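The bits-and-bobs lid

I've finally found a use for the lid of that lovely gift box (pink and shiny inside, far too nice to bin!). It now catches everything that used to wander about the bedroom: snacks, a mandarin, a fuzzy green hair-tie-ish ring, whatever came out of my bag. Once it's full, I put it on the bed and sort the lot. Preben swears by drawers, but I adore a lid – you can see everything at once.
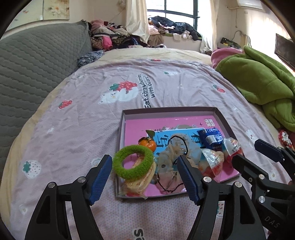
Snacks go back to the kitchen first, then anything papery to the desk. I did it in 16 minutes last night, with the radio on, and ate the mandarin after!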